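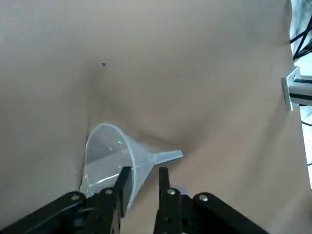
Brurkelent Seed Library
Progress report to the Tiongson Fund
December 22, 2022

Period covered: from August until today

With this report we inform the Fund about the second part of our work with old garden beans and squash. The grant for this period was $4,000. Most of it is spent, and the remaining money is reserved for postage in spring.

1. Collecting of seed

In August we visited gardens in Wellton and in the Jireck valley. We received seed of 19 varieties, mostly climbing beans. The growers were very generous with their time, and many of them also gave us the story of the seed, which we wrote down on the same card as the growing notes. Two varieties have the same name but look different when they are dry. We keep them apart for now and will grow them side by side next year to see if they are really different plants.

The squash was more difficult. The autumn was wet in the valley and several fruits became soft before the seed was ripe. We could save seed from four of the squash plots. The other plots will be sown again, and the growers have agreed to this.

2. Drying and packing

We dried the beans on screens in the upstairs room at Wellton. In the plan we wrote that drying would take two weeks, but it took almost four. The room is cool and the windows are on the north side. For next year we ask permission to use a part of the equipment line for a second fan. The cost is small and does not change the total.

We have now packed 600 envelopes. Each envelope has the name of the variety, the valley or village, and the year of harvest. The printing of the labels had one mistake (the sowing depth was in the wrong place) and we corrected these labels by hand.

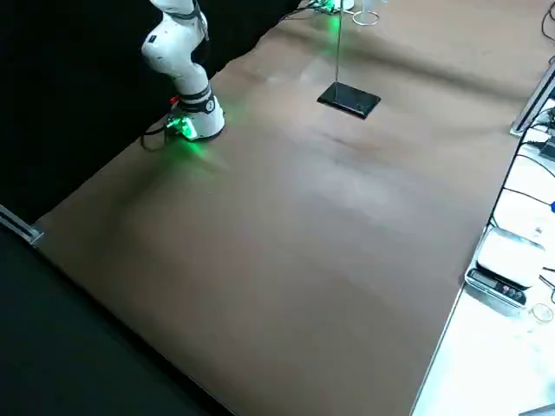 Large table with brown kraft paper, Wellton.

3. Germination tests

We tested the beans in damp paper towels, kept on a shelf near the heater. Most of the varieties gave good results. One older bean from Jireck was weak, and we did not pack it for the public. We keep this seed for our own beds, where we can give it more care.

4. Changes to the plan

The evening course on saving seed was moved from November to the end of winter, as the hall was closed for roof repair. The content of the course stays the same. We also did not yet translate the growing leaflet. The text is ready in English, and we wait for an offer from the translator.

5. Next steps

Until the next report we will send the envelopes to the members, hold the course and prepare the beds for the comparison of the two beans. The list of expenses with receipts is sent separately. We would be glad to receive your answer about the fan before the end of February, so that we can order it in time.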